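Handout 3: Rules for writing a task before anyone runs it
Course notes, Dela Eshun

Last year's class handed in 291 simulated household tasks. Of these, 111 could not be scored, mostly for want of a sentence. The simulator was blamed, as is traditional.

Rule 1. Name the thing so that a stranger could find it. "Open the door" is a poor instruction in a room with a double door. Say left leaf, right leaf or both, and say whose left you mean.

Rule 2. Write the end state before the start state. "Open" needs a number. We use 40 degrees at the hinge. Ysaline Bodin argued for more and may do so again in July.

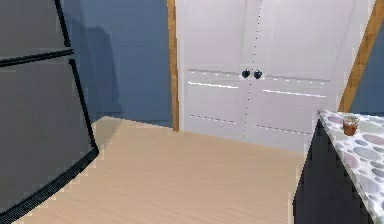 Fig. 1. Start view for the Gilthorpe exercise: white double door, two dark knobs, glass on the table at right.

Rule 3. List what must stay put. In Gilthorpe that means the glass. A run that opens the door and sends the drink to the floor is a failed run – please stop submitting these as "partial success."

Rule 4. Fix your limits on speed and contact force before the first run, and log every change. Limits picked afterward have a way of fitting the results.

For next time: write up Gilthorpe on one page, then swap with a partner, who may ask you nothing. Abena Atinga has the template.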